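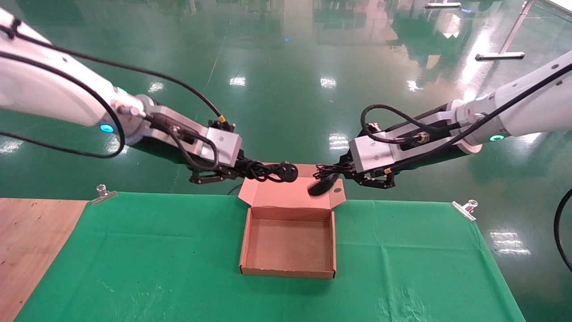 Tanveer Arain wants the cable check moved to the top of the list, before power-on, and I've gone and done it. Everything else on the Wustton packing cell sheet is as it was in August.

1. External cables, both arms. OK. Run your hand along each one from the base to the wrist (power off, please!). The left one loops around the joint, so look for shiny rub marks there.

2. Wrist connectors. Left OK, right a quarter turn loose. I snugged it up and put a paint mark on it, so if the mark has moved by Friday, tell me.

3. Gripper fingers. Wear is fine on both. Screws checked, none backed out. We're at around 2,000 cycles on this set and I'd still swap them at the next stop – they're cheap.

4. Ring lights. Blue on both arms after startup. OK.

5. Table cloth and clips. Pull it flat and push the binder clips all the way on. I know, I say it every time, but a ridge under the box tips it and then you're chasing a pick error for 40 minutes.

6. Handover height over the box. OK at slow speed, not tested at full. Nusrat has the Pusov settings if you need them.

7. Floor around the stand feet. Wiped. Still slick after mopping, so give it a bit.

8. E-stop, both buttons. OK.

Open: spare cable for the right arm, on order from Grudetti.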